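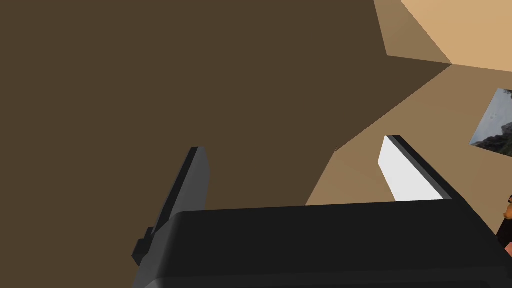
Neagu two-finger gripper, fingers open, in the Greltstead simulator.

Neagu Gripper Pack for Greltstead
Sold by Prutport. Single seat, 384 a year.

The listing says "ready for household work." We'd hold off on that. The rooms are plain flat-colored planes with a picture on the wall, and the lighting is as even as it gets. Fine for checking reach and finger clearance – less fine if you want to know how a grasp will go in a real kitchen.

What you get: the gripper model, 90 rooms and 700 objects. Prutport won't say how many of the objects have tested friction values. We asked in March and got a brochure.

Needs Greltstead version 2. The older Plistov import tool still loads the rooms but drops the finger limits, so check those by hand.

Trial seats are offered. Take one before you pay.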